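Write the stop rule first

Coffee, back office at Neltum, a little after 8 in the morning. Sotiris Karagiannis has a binder on the desk and a second one under it holding up his monitor. The top one is the current house rules for robot work. The bottom one is the old set.

"Keep the old one closed please," he says. "It's embarassing."

He wrote most of it. Fifty-nine pages. The new one has 46 rules and they fit in the front pocket, folded, if you don't mind squinting. He's been in charge of safe practice for the two-handed robots since Neltum took on the Zestar project, which is tabletop handling: pick up, put down, hand to hand, plates and fruit and such. Slow stuff. I asked if slow stuff really needs 46 rules.

"Slow is where people get comfortable. Fast machine, big fence, everybody behaves. With these you're sitting next to it, you see it going for a piece of fruit like my grandmother would, and you reach in to help. You just do it. I've done it."

Done it lately?

"May."

He isn't joking. He logged himself. Rule 3 says any hand over the tabletop while the arms are powered gets written down, no matter whose hand and no matter whether anything moved. The log is on a clipboard by the door, on paper, on purpose.

So, where to start. I came for advice that small shops could use, people with one robot and no safety department, and he was quick about it.

"Write the stop rule first. Before the robot comes out of the crate. Who can stop it, everybody. Who can start it again, one named person per shift. That's the rule. Most places do it the other way around, they spend two weeks on who's allowed to press start and the stop button is behind a chair."

The stop button behind a chair was at a real place. He won't say which. It was found by a visitor from Moschos, the outside inspectors Neltum also uses, who apparently moved the chair and said nothing and wrote it up afterwards.

On to the table. I had expected him to talk about software limits. He talked about furniture for ten minutes. Clear table, only what the task calls for. If the task is one fruit and one plate, then one fruit and one plate. No cups. No phones, no screwdriver that somebody is coming back for. "The screwdriver is the worst one. It's there at nine, it's there at noon, now it's part of the table and you don't see it anymore."

Plain surface if you can get it. He likes white. Things show up on it, spills too.

What about the floor?

Long sigh. Floor rules are 11 through 14 and they are the ones people break. Walkway kept clear on the operator's side. Nothing on the carpet at the start of a session, and you check again after every break, since plugs and bits of cable wander. Arm cables get their own rule. They need slack or the wrist can't turn, but slack hangs, and anything that hangs over a table edge will sooner or later meet a knee or a chair arm.

"So you don't get to say no loops. I tried no loops. First version of the rule, it said no hanging cable, period, and the arms couldn't reach the far side. People ignored it, they had to. Now it says run the arm through the whole reach by hand, watch the cable the whole way, then sign. Takes a few minutes. And no chair on that side."

He came back to this more than once, a rule people have to break to do their work. It's his main complaint about his own 59 pages. Once there's one of those in the book the rest goes soft too. He'd sooner have a weaker rule that's kept.

I asked about the hands, seeing as everyone asks about the hands.

"Everyone asks is it going to squeeze me." Grip force is capped in settings and the cap is checked against a gauge, not against the screen. Every morning, both hands. A hand that isn't doing anything gets treated the same as the one that's working. That one is rule 20 and he read it to me off the page: the idle hand is a live hand. "People watch the one holding something. Your eyes go there. The other one's open, it's waiting, it looks polite. It can move any time the first one can."

Does the training cover that?

"Training is that. Two of you at the table. One runs the task, one watches only the hand that isn't busy. Then swap. It's boring. Good."

He got a little heated over checklists after that. Not against them, he has one, it's taped up, but he won't allow pre-filled ones. Birkell, who supply the stands, offered a nice laminated sheet with the boxes ticked in gray so you knew where to tick. He sent it back. "You could do the whole thing without lifting your head."

What about dropped objects? Leave it. Rule 27, and the shortest one, two words. If something falls or rolls, leave it until the arms are stopped and the start person says so. New people find this very hard, he says, harder than anything with the buttons. Fruit rolls off, you lunge. He has them practice with the power off and somebody nudging a thing off the edge over and over untill the lunge goes away. Mostly goes away.

And published standards? Read them, he says, buy them if you have to, know which ones your machine falls under. Get someone from outside to check you. But the person at the table at four in the afternoon isn't going to open a standard. They'll look at the wall. So what's on the wall had better be short and it had better be in agreement with the thing you bought.

Phone rang twice while we were talking. Second time he took it, listened, said "then who's start today?" and waited. Said it again. Hung up and went to find his shoes, the closed ones. Rule 6.

I asked on the stairs if there'd be a rule 47.

"If there is, one of the others goes out. That's rule 46."

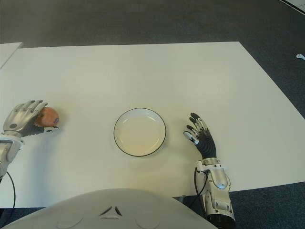 Renee Tolbert
Staff writer, workplace and shop floor

Renee covers safe practice in small workshops and labs. If your shop has house rules of its own and you're willing to share them, send a copy, handwritten is fine.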